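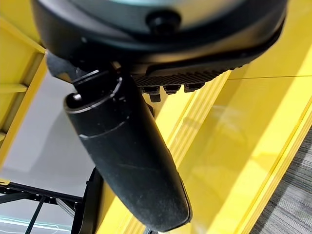
Brirnon Makerspace, Robotics Kit Library

README for the Lastel wrist kit logs
Last updated Thursday, July 29, 2021

G'day, and thanks for grabbing this set! I've had the Lastel wrist kit on loan since June and these are the logs I made while working out whether our library should buy one. It's a review and a data card mashed together, so skip to whichever bit you need.

What's in it
2,666 wrist camera stills in two folders. The first 2,000 are from the arm working near the big yellow panel, and the rest are from everywhere else I could reach with the power lead. No labels, sorry. I started some in Bruvitz and didn't like my own categories, so I binned them.

What you'll see
The wrist camera looks out past a lot of black hardware. There's a dark housing across the top, a ribbed grid along its lower edge with three little pegs under it, and a long cylinder poking down through the middle. If you're training on these, mask that first. The yellow panel is glossy and throws pale streaks of light, which my edge finder hated (fair enough, so did I).

How I found the kit
Setup was easy and the mount is solid – I never had to retighten it. The Herrera driver is another story. It drops the connection if you ask for more than 1,000 stills in one go, so I save in smaller batches now. The printed manual is no help there, but the one on the kit's memory stick has a page on it.

Using the files
Free for members, for any colour of project you like. Please keep this README with the folders if you pass them on.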